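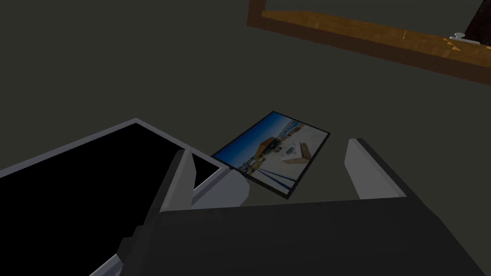
Thu 31 January

Up at five something, pipes knocking again. Didn't go back to sleep so may as well write. Coffee, toast, the last of the plum jam. Must get more sugar.

Heating oil man came yesterday while I was out and left the slip in the door. Price up again. Not going to think about it till the weekend.

So the bread. Third loaf from the new starter and it's a brick again. Good smell, good crust, and then you cut it and there's a gray line along the bottom like wet clay. I think I'm rushing it. Kitchen is too cold at night, the dough just sits there sulking till I get up and then I panic and bake it anyway. Going to try it on top of the fridge tonight. Or in the oven with just the light on. The book says the oven with the light, but the book also says "overnight" as if everyone's overnight was the same temperature.

Work was long. Did the Fraser order twice, they changed the sizes after lunch and then changed them back. Sat in the meeting and drew loaves on my pad. Nothing decided. Another meeting about it next week, naturally.

Drove home by Skoltstead because of the roadworks and stopped at the mill shop. Haven't been in since November. They've moved everything! Flour at the back now, feed up front, you have to walk past all the dog beds. Bought the big bag of the Rarnness, the strong white, and a small bag of rye to feed the starter. Was going to get one bag only. Came to $40 with the thermometer, which I did not need but do. Heavy as anything, getting it up the steps. Shoulder's complaining now.

Woman at the till said her starter lives in a jar by the boiler and she feeds it when she feeds the cat. Hasn't missed a day in 7 years. I forgot mine for most of Christmas and it had a layer of black water on it. Poured that off. Seems fine. Smells like nail polish some mornings but it bubbles.

Later. Fed the starter before supper, rye this time, put a rubber band round the jar to see how far it climbs. Leftover soup, the lentil one, better than it was on Monday. Added vinegar. Why don't I ever do that the first time.

Rang Mom. She's OK. Hip is bad in the damp, she won't say so but she was sitting down the whole call, I could hear the chair. Says she used to make four loaves on a Saturday in the old Gimier range and never weighed a thing in her life. "A handful is a handful." Her hands are smaller than mine, is what I wanted to say. She's going to look for the recipe card but I don't believe there is one. I asked about the oatmeal bread too, the one with molasses that we had at the lake, and she said that was bought. All these years I thought she made it. Bit of a blow.

Walked after, just to the bridge and back. Frost coming down already, ice along the edges of the creek. Somebody's got their Christmas lights up still. I like them. Wouldn't mind if they stayed till spring. Need new boots, the left one lets in.

Bank letter. Opened it finaly. $2,000 still on the roof loan, less than I'd been telling myself, so that's something. Done by fall if nothing else breaks. Moved the letter to the drawer so I stop looking at it on the counter.

9:30. Starter is past the rubber band by a good inch! Best it's done. Mixed the dough right then, should have waited but wanted to catch it going up. 3 cups of the new flour, a bit of the rye, salt, water warmer than last time. Thermometer says 80, which is what the book wants. Very sticky. Stuck to teh bowl, the scraper, my sleeve, the tap. Folded it a few times over the dishes and it started to come together, got that stretchy look. Covered it with the blue towel and put it in the oven with the light on. Put a note on the oven door so I don't turn it on in the morning half asleep, as I did to the good plastic bowl.

Library books due Saturday, haven't started the second one. Call about the car. Sugar. Lightbulbs for the landing, the small kind. Write to Mom about the weekend, or just ring, she loses the letters.

Checked the dough again before coming up. Too early to tell. Looks a bit bigger maybe. Feet freezing. Bed.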